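The Bistitz Table at Clestholm: Gallery

Every few years somebody announces that the table has been rethought. This spring it is Bistitz, whose new work table went on view at the Clestholm showroom with a leaflet promising "a calmer surface for a busier life." I have owned tables for a long time and never found one that calmed me down. I went anyway, mostly to find out what $1,000 buys.
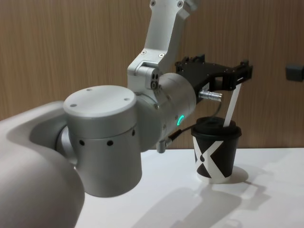

Words and pictures: the home desk editor, Gedard Review
Apr 29, 2018

The tabletop. Bistitz says the finish shrugs off scratches for years. It has been on the market for 4 months, so we'll have to take their word for it.

According to the leaflet, the design went through 352 sketches. I asked which of them was the cheap one and got a polite smile. The older Koyama table sells for $145 at the shop down the street, and I've been eating, sorting mail and wrapping presents on mine without any complaint from either of us.

Delivery is extra, and so are the leg levelers, a part I'd have thought came under "table." The showroom plans to keep it on display until July. Go and lean on it before you order, and bring a tape measure, as the size on the price card didn't match the one in the leaflet.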